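設備の見積もりって、なんでこんなに読みにくいんでしょうね

2月からずっと見積書とにらめっこしています。老眼も進みました(笑)。 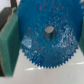 で、前回の続きです。ロボット本体の値段ばかり気にしていた私に、商社のオルフン・ケスキン(Orhun Keskin)さんが電話口でひとこと「本体は話の半分ですよ」と。いやいや、また大げさな、と思ったんですが、届いた見積もりを開いてみたら、ほんとに半分でした。残りの半分は何かというと、グリッパー、手首のカメラ、架台、安全柵、配線、立ち上げの作業費、教育費、それから「諸経費」という名の謎の一行。この諸経費がまた、しれっと大きいんですよ……。

うちは刃物や歯のついた円板の再研磨と、歯車まわりの小物をやっている小さな工場です。前から読んでくださっている方はご存じですよね。朝から晩まで、丸くてギザギザしたものを持ち上げて、治具にはめて、外して、箱に戻す。これを人がやっています。手袋は破れるし、腰は痛いし、夕方になると集中力も落ちます。じゃあそこをロボットに、という話が出てからもう4年。長かった! その間に私の髪もだいぶ減りました。

今回まじめに比べているのは2社です。ひとつはVillus、もうひとつはSturnex。先に言っておくと、どっちの営業さんもいい人です。いい人なので余計に困ります。

Villusのほうは、アームもグリッパーもカメラも全部まとめて一式で出してきました。見積もりは薄い。項目が少ないから読みやすいし、何かあったら電話一本で済みそうです。ただ、爪のパッドだけ替えたいときも純正品しか選べなくて、その値段を見て私はそっとPDFを閉じました。もう一度開きましたけど、やっぱり同じ値段でした。

Sturnexは逆で、部品ごとにずらーっと並んでいます。アームはこれ、爪はこれ、カメラはお好きなのをどうぞ、ソフトはZidgateが使えます、という感じ。合計はこっちのほうが安いんです。安いんですが、組み合わせて動かなかったときに誰が面倒を見てくれるのかが、どのページを読んでも書いていない。聞いたら「ご相談ください」と返ってきました。ご相談、したじゃないですか今!

ちなみにZidgateの利用料は月に159ユーロです。見積もりが全部ユーロなのも地味に面倒で、為替をどこで固定するかで会計のプシュパ(Pushpa Vishwakarma)さんとちょっと揉めました。彼女は「月額のものは月額の棚に入れて」と言うんです。つまり、買うお金と、払い続けるお金を同じ表に混ぜるなと。私は全部足して一番下に大きい数字をどーんと出したい派なんですけど、言われた通りに分けてみたら、たしかに見え方がずいぶん違いました。買うときに安いほうが、何年か使うと安くない。あー、はい、すみませんでした。

あと、これから買う方に声を大にして言いたいのが、爪(グリッパーの指)の予算です。アームのカタログを見ている時間の、せめて半分は指先に使ってほしい。うちみたいに、薄くて丸くて縁に歯がある物を扱うところは特にそうです。

硬い指で挟むと、滑るか、歯が欠けるかが心配になります。柔らかいパッドをつけると、今度は歯が食い込んで減っていく。つまりパッドは消耗品なんです。コピー機のトナーと同じ。なのに最初の見積もりには、どちらの会社も予備が一組も入っていませんでした。聞けば出てくるんですよ、聞けば。聞かないと出てこない。なので私は「消耗品」という行を自分で足して、そこに年間2000ユーロを入れました。多いか少ないかは正直わかりません。使ってみて余ったら、来年は減らします。

それからカメラ。最初は天井から全体を見るやつが一台あればいいと思っていたんです。ところがロボットに詳しいディラニ(Dilani Bepari)さんに相談したら、手元用は絶対に削るなと、かなり強めに止められました。上からだと、いざ掴むという瞬間に指と手首が邪魔をして、肝心の穴と軸の位置が見えなくなるんだそうです。言われてみればその通りで、私だって自分の手で細かい作業をするときは覗き込みますもんね。手首側に小さいのを一台。これは予算に残しました。

ついでに照明の行も増えました。光る面というのは本当に厄介で、反射で白く飛ぶと、カメラが見たいものが見えなくなる。拡散板のついたライトを見積もってもらったら、これは拍子抜けするくらい安かったです。本体の見積もりに目が慣れると、何でも安く見えるから怖い。うっかり高いほうの三脚まで買いそうになりました(買ってません)。

架台については、うちの旋盤でお世話になっているDemirtaşさんに頼むつもりです。ロボットの会社の純正架台って、鉄の箱なのにびっくりするような値段がついていて、図面をもらって地元で作ってもらえば間に合うんじゃないかと。ただしオルフンさんに確認したら、「固定のボルトと床の強度だけはこちらの指定を守ってください」とのこと。床! 床の強度なんて考えたこともなかったです。古い建物なので、測ってもらう費用も一行追加。表がどんどん縦に伸びていきます。

悩ましいのが教育費です。Villusは一式の中に講習が入っていて、Sturnexは別料金。受けるのは現場のタイグ(Tadhg Quinlan)くんと、検査のゼリン(Zerrin Gökçe)さんの予定です。講習代そのものより、二人が抜けている間の仕事をどうするかのほうが大きくて、ここを数字にするのにえらく時間がかかりました。残業で埋めるのか、納期を少しずらしてもらうのか。見積書には出てこないけど、うちの財布からは確実に出ていくお金です。

タイグくんは「自分で動画を見て覚えるから講習なしでいい」と言っています。気持ちは嬉しい。でも安全の部分だけはちゃんと受けてもらいます。ゼリンさんは逆に、講習のテキストを先に送ってくれと営業さんに直接メールしていました。頼もしい!

で、結局どっちにするの、という話ですよね。

いまの気持ちは、六四でSturnexです。先月までは完全にVillusでした。変わったのは、爪を自分たちで選べるかどうかが、うちにとっては思っていたより大事だとわかったから。扱う物の径も厚みもばらばらで、来年どんな注文が来るかも読めないので、指先を自由に替えられるほうに賭けたい気がしています。そのかわり、立ち上げの面倒を誰がどこまで見るのか、紙に書いてもらうまでは判子を押しません。ここは譲らない。

あ、リースも検討しましたよ。コメントで「リースは?」と書いてくださった方、ありがとうございます。ただ、爪や架台みたいなうち専用の物は対象に入らないと言われて、結局アームだけリース、残りは現金という変な形になるんです。プシュパさんに見せたら無言で赤ペンを出してきたので、この案はいったん引き出しの中です。補助金もまだ調べている途中なので、そちらは別の記事にします。申請の書類がこれまた読みにくくて……。

次にやることは、Sturnexに責任範囲の回答をもらうこと、パッドの予備の単価を二社とも出してもらうこと、それと床。床の人、早く来てほしいです。

もし似たような物を扱っている方で、パッドの素材はこれが長持ちしたよ、という話があったらコメントで教えてください。減り方の話だけで一晩飲めます。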